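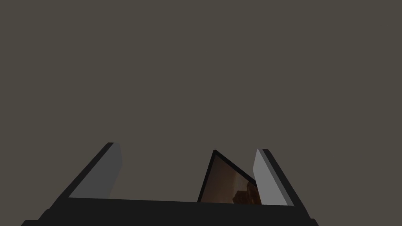 Every switchgear salesman promises thirty quiet years, according to the maintenance lead at Werkora, and in his view the promise is worth whatever the test sheets behind it are worth. He looks after the medium-voltage side of a plant with 88 breaker panels, and he agreed to talk on the condition that his name stayed out of it.

We met in May, shortly after his company had decided against a blanket swap to the sealed breakers offered by Himer. The sales material calls them maintenance-free. I asked what he made of the phrase.

"It means the maker doesn't want you opening it," he said. "Fine. But the springs still age, the grease still dries out, and the trip coil is still a trip coil. You've moved the maintenance somewhere you can't reach with a screwdriver."

I put it to him that sealed units have a decent name in the trade. He granted that, up to a point. The older Morsy breakers on his site need attention every year, and he doesn't pretend to enjoy it. What bothers him is the way the comparison gets made.

"They show you a failure rate. Failures out of what? Out of the ones people sent back under warranty? If a breaker sits closed for six years and never gets asked to trip, it goes down as six good years. I'd call that six years of not knowing."

His own records are modest. Over the last inspection round his crew made 917 timed operations, open and close, and logged each one. Two breakers were slow to open. Both had passed a visual check that same morning.

"So what did the visual check buy us?" he asked. I said it might have caught something else. "Might have," he said, and left it there.

The conversation turned to condition monitoring, which Himer sells as an add-on. Each panel gets a sensor box, and the boxes report to a screen in the control room. He ran a trial on the Stivska feeder, a line rated at 400 amps, and came away unimpressed.

"It gave us a green light. I asked what would turn it yellow and got three different answers from the same company." He still has the trial boxes installed – removing them would mean an outage – but he doesn't plan his work by them.

Would anything change his mind? He thought for a bit before answering. He wants raw timing curves, for every operation, in a file he can open without a license. He wants the limits printed in the manual. And he'd like a maker to publish the results from units pulled out of service at fifteen years, good and bad together.

"I've asked for that last one twice," he said. "They sent me a brochure."

For now the Morsy breakers stay, and the next round of timing tests begins when the plant slows down in the fall.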